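4.2 Version numbering and the release cycle
Annatjie Ndlovu and Radka Ristić

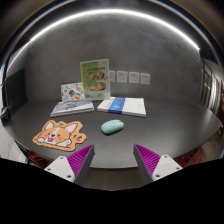 Figure 3. Gripper with ribbed finger pads, open over a tabletop.

The second part of the study looks at how maintainers choose the number given to a release. Tularura, a package manager written in C, was selected because its full mailing list archive is public and because its numbering policy changed during the period covered. Under the old policy, a rise in the major number meant that configuration files from the previous series could no longer be read. Under the new one, the major number rises when the minor number becomes inconvenient to type, and compatibility is recorded in a separate field of the package header.

We took 3000 commit messages from the period before the change and 3000 from the period after it. Messages produced by the merge script were removed before sampling. Each message was coded by one author and checked by the other, using the categories of Frandsen (feature, repair, clean-up, documentation, build). Disagreements were settled by reading the patch itself. A further 2000 mailing list posts were searched for any mention of a coming release number, and 110 of these were found to discuss the number at length.

The share of commits in each category differs little between the two periods. Repairs form the largest group in both, followed by clean-up. Releases that carried a new major number under the new policy do not contain more feature commits than the minor releases on either side of them. Under the old policy they did, although much of that difference comes from a single release in which the dependency solver was replaced.

Posts about numbering fall mostly in the weeks before a release candidate is tagged. Downstream packagers wrote most of them. The maintainers of the Troltdale and Rullavstead distributions both asked for advance notice of a major number, as their build scripts compared version strings as text and placed 10 before 9. Both scripts were later corrected, and requests of this kind stop after October.

The coding scheme does not record the size of a patch, so a one-line repair and a rewritten module count equally. Section 4.3 repeats the comparison with commits weighted by lines changed.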